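April 2019

What a day! I have wanted to write this down since lunch, and I'm still buzzing, even though what I have to write about is a fault. We have been on the binder job all week, arms over the oak-colored cabinet, and this is the part of the work I love best. I could watch those fingers close on a blue binder for hours.

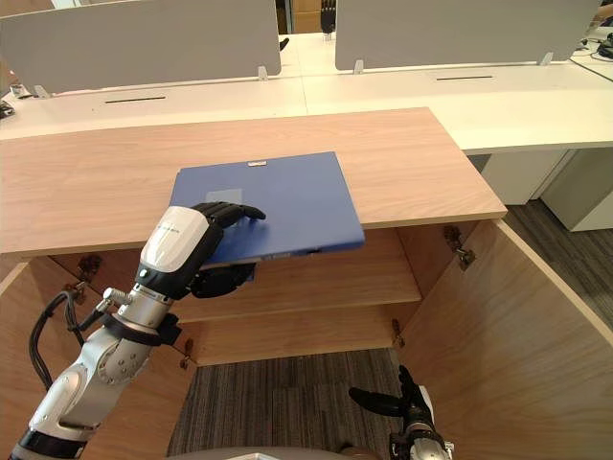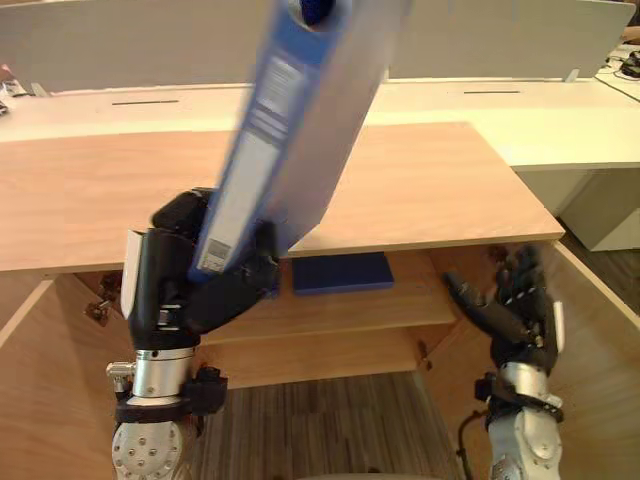

Left hand on the binder both times. Remember that, because the left hand is where the trouble was.

Brendan Heffernan thought I was blaming the wrong thing. He said the grip was fine, he'd bet his lunch on it, and that I should look at what the wrist was being told to do after the fingers closed, and would I please stop swapping finger pads.

So I stopped swapping finger pads (I had done it 3 times, to be fair to him) and went into the Roltomen logs. And there it was! The left wrist was getting its stop message late. Not on every lift, which is why I'd missed it. I went through 400 lifts and found 6 where the arm kept turning after it should have held still. In one of those the binder went clean over the cabinet and onto the carpet, and I had been standing on that side a minute earlier to pick up a pen. I didn't like that at all.

I wrote it up as a safety matter and not just a dropped binder. New rule from this afternoon: hands and heads stay out of reach until the arms are powered down, pen or no pen. Beryl Dobson signed it and taped a copy by the stop button. She also wants the speed cut in half until the fix is in, and I agree, slow as it will be.

The cause is still a guess. I think the Bindimum update in September put the hand and the wrist on the same message line, and the finger readings crowd out the stop. If I'm right, giving the stop its own line should cure it. I started on that at four and forgot to eat my apple.

Tomorrow: separate lines, half speed, then 1,000 lifts with an empty binder before we go near a full one. I can't wait to see the numbers. Bring the long cable.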